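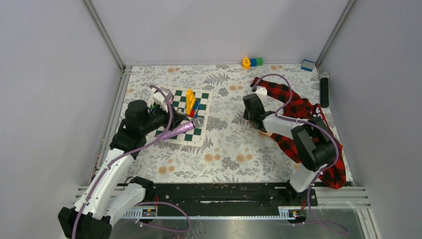
The glitter wand, the green chessboard and the tall yellow block, all out on the ferny mat.

I have been meaning to write about the toy box for weeks, and every time I sat down to it I went off to look something up in the toy box and that was the morning gone. So apologies to those of you who came for the second half of the marmalade saga. It is coming, I promise, once I've found the notebook.

It started in August, when my sister moved from the big house in Trerkbridge to the little one by the river and had to halve everything. She rang me at breakfast to ask whether I had room for "a few bits", and I said yes before I'd finished my toast, as I always do. The few bits came in four crates and a pillowcase. I put them in the spare room, shut the door and thought about other things for a fortnight.

When I did get round to it I counted the toy bricks, which I know is a daft thing to do, but I like to know what I've got. There were 145 loose ones, and another 31 stuck together in pairs so firmly that I had to leave them for somebody with better fingernails. They've come from all over, those bricks. Some are from the set our cousins had, some are from jumble sales, and one or two I'm fairly sure my nephew acquired from the dentist's waiting room. The yellow one with the round face is my favourite. It was on the windowsill over the sink at my sister's for years, and I used to say good morning to it when I stayed (you get into habits with a thing like that).

The chessboard is older than most of the rest. It's the green and white one with the cream border that my dad kept behind the sofa, and he taught both of us on it, very patiently in my sister's case and rather less so in mine. The chessmen have thinned out over the years. We got down to 25, then Dad tried to make up the difference with buttons, and after that it became more of a general-purpose board. It has been a dance floor, a car park, a farm with very regular fields and for one whole wet half-term the town of Layug, which had a mayor and a bus timetable. I was rather pleased to see a tower standing in the middle of it again. It looks right there, I think, with the blue and red bits huddled up against it like people waiting for something to open.

The mat was my own contribution. I found it in the household shop underneath Zomotetti, where we go for the lemon cake, and I had only gone down there to get out of the rain. Grey ferns and leafy sprigs and small peachy-orange flowers on off-white – really not a child's pattern at all, and I did wonder about jam. But I'd had years of looking at primary colours on top of primary colours and I wanted something quieter underneath. You can find a dropped brick on it straight away, too, which is more than I can say for the carpet on the landing.

And then there's the red and black plaid. Every toy box needs a bit of cloth in it, I feel quite strongly about this. Ours has been a cave, a picnic, a cape, a range of mountains and a sick bed for bears. Folding it is a waste of effort and I gave up trying long ago. Bunched up in a heap it does hills and valleys all by itself, and the bricks look splendid marching up the side of them.

My friend Maiara Moura came round to help me sort, by which I mean she sat on the floor with a mug of tea and picked things up one at a time and asked where they'd come from. She took a great fancy to the purple wand with the silver end. I told her it was from a pantomime at the Pilta, the year the back curtain came down on the dame, and she wanted to hear all of that too, so we didn't sort very much. I did get some 155 pieces of this and that into jars in the end, marbles and counters and jigsaw corners mostly, and the jars are now on the low shelf where the atlases used to be.

The crates have gone back to my sister, who says she needs them for the shed. I've kept the pillowcase for the bricks, as it pours nicely and makes that lovely rattling noise when you tip it out. If any of you have spare green bricks you don't want, the longer sort, do leave me a comment. We are very short of green. I'd happily swap for marbles, or for marmalade, if I ever find that notebook.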